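Benholm fruit and veg box program returns with more to share

June 25, 2020

BENHOLM – Good news for anyone who missed our weekly produce boxes! The Manmont Food Co-op is bringing them back this winter, and we couldn't be happier to be packing again after the long pause that began in March.

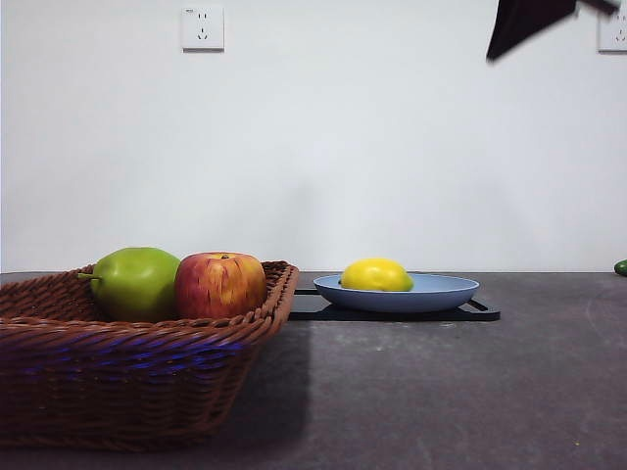

A green pear and a red apple in a woven basket.

Last season we sent out 1,490 boxes to homes across Benholm and the Brokow valley, and nearly 600 households have already put their names down for the new one. Each box costs $12 and is filled with whatever local growers have plenty of that week (expect lots of citrus and greens to start with).
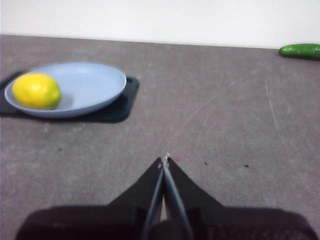

Do I have to order every week?
Order as often as you like, and skip a week whenever it suits. Just let us know 2 days before pick-up.

Pick-up is from the side door of the Sachdeva Building, and home delivery is free for anyone who can't get out. Recipe cards are back as well, with plenty of neighbours' favourites among them.

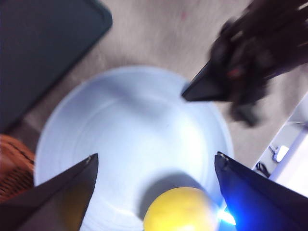

One member wrote to tell us that the boxes got her whole family eating silverbeet, and that she'd like the lemon pudding recipe again, please.

Orders are open now at the co-op counter or by phone during shop hours.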